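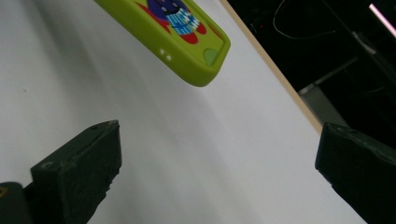
A lime-green rubber phone case with a cartoon printed on its inner face.

Phone case

Print this article | E-mail this article

A phone case is a cover made to fit a mobile phone. It protects the back and sides from knocks and scratches, gives the hand something to hold, and lets the owner add colour, pictures or jokes to an object that otherwise looks much like everyone else's. The soft, one-piece kind, usually called a rubber case, is among the best loved and most varied of all, and it is the main subject of this article. Hard shells, wallets and pouches are covered more briefly further down.

Names

"Case" and "cover" are used for the same thing in most of the English-speaking world. In shops a soft case may also be sold as a skin, a bumper or a jelly. Strictly speaking a bumper is a rim with no back, a band that runs round the four sides of the phone and leaves the rear bare, but the word has drifted and many sellers now use it for any case with a fat edge. "Jelly" began as a word for clear, wobbly cases and still mostly means that. "Skin" causes the most confusion, as it can mean either a thin soft case or a vinyl sticker.

Materials

Most so-called rubber cases contain no natural rubber at all. The two common materials are silicone and thermoplastic polyurethane, nearly always shortened to TPU. They behave quite differently, and anyone who has owned both will have a favourite!

Silicone is very soft and stretchy, with a slightly grippy surface that takes strong colours beautifully. Limes, oranges and hot pinks come out as solid, even colour all the way through, so a scuffed corner is still the same shade underneath. Its weakness is lint. A silicone case that has spent a morning in a coat pocket will come out wearing a good part of the lining.

TPU is firmer and springier. It can be glass-clear, smoky or fully coloured, glossy or matte, and it slides in and out of a pocket without turning it inside out. Clear TPU goes yellow with age and sunlight, and no amount of scrubbing brings it back. Coloured TPU hides the change much better, and a green one may simply look a little warmer after a couple of summers.

There are also blends and two-part cases, with a soft liner inside a stiff outer shell.

Parts of a case

The large flat panel is the back. Its outer face is what the world sees, and its inner face rests against the phone. The walls rise from the back on all four sides and finish in the lip or rim, which curls slightly inward to keep the phone in place. A well-made rim stands a hair higher than the glass, so that a phone laid face down touches the table with the case only. Thick, rounded rims are common on children's and novelty cases and give them their pleasant, chunky look.

Along the walls are the button covers and openings. Button covers are raised pads that pass a press through to the real button. Openings are left for the charging socket, speaker and microphone, and there is a larger one in the back for the camera. Small holes near a corner may be meant for a wrist strap, a wonderful feature that fell out of fashion and has been creeping back.

How soft cases are made

Silicone cases are usually pressed. A measured slab of coloured raw silicone is laid in a heated steel mould, the mould is closed, and the slab flows into every corner and sets. The finished case is then peeled off by hand, and because the material stretches so well it can be pulled free of quite deep undercuts. TPU is injected into a closed mould as a hot liquid and cools in seconds.

Raised figures, ears, paws and other shapes are part of the mould itself. Flat pictures are added later. In pad printing a soft stamp picks up wet ink from an etched plate and sets it down on the case, one colour at a time. Heat transfer carries a whole picture across from a film in one go. Direct inkjet printing suits small runs, and it has made one-off cases affordable for anybody with a drawing and a bit of patience.

Pictures and decoration

Cartoons have been on phone cases almost as long as there have been phone cases, and they suit the object wonderfully well. Flat areas of bright colour with dark outlines print cleanly, stay readable at a small size and forgive a bit of wear. Checks and plaids are trickier, because the lines must meet neatly where two inks sit side by side, and a tidy checkered shirt on a cartoon character is a sign that the printer was paying attention.

Most designs go on the outer face. Some go on the inner face instead, where they are sheltered from keys and coins. On a clear case this is the usual trick for keeping a picture glossy. On a solid colour the drawing disappears once the phone is in, and is there to be enjoyed by the owner when the case comes off.

The Tundinton collector Kerubo Simiyu has gathered 400 decorated soft cases, sorted by colour and then by the kind of creature shown. Her catalogue, Platov, is named after the toy bear on her first case, and lists 192 of them as cartoon characters. She stores them flat in map drawers with baking paper between the layers, as printed cases left touching one another will swap ink over a warm season.

Fit

A case is cut for one model of phone, or for a small family of models that share a body. A case that is slightly too large will gape along the long sides, and one that is slightly too small bows the back and pops off at a corner. The camera opening is the best quick check. If it lines up, the rest usually does too.

To put on a soft case, seat one long side first, then press the corners home. To take it off, start at a bottom corner and roll the rim back with a thumb. Pulling at the middle of a side stretches the wall, and a stretched wall never quite recovers.

Cleaning

Take the phone out first. Warm water, a drop of dish soap and an old toothbrush will deal with nearly everything on a silicone or TPU case, including the grey line that collects inside the rim. Go lightly over printed areas. Alcohol wipes are fine on plain silicone but can lift ink. Let the case dry completely before the phone goes back in. Ink from a pen or dye from new jeans is much harder to shift and often has to be lived with.

Other kinds

Hard shells are thin, rigid and good for detailed artwork, though they crack at the corners. Wallet cases fold over the screen and hold 2 or more cards. Pouches and socks cover the whole phone and come off when it rings. Rugged cases add ribs, plugs and air pockets, and can double the bulk of a slim phone.

Small makers

Independent case makers have kept the novelty end of the field lively. Mathur, a two-person workshop, is known for thick-rimmed silicone in fruit colours. Atus prints its cases in editions of 3000 and retires each drawing when the edition is gone, so the early frogs and moons are now swapped eagerly between fans.

Last revised August 1, 2022

Related articles
Button covers
Pad printing
Phone charms and wrist straps
Silicone in the home
Stickers and vinyl skins
Yellowing of clear plastics

This site uses cookies to remember your reading preferences. By continuing to browse you agree to their use.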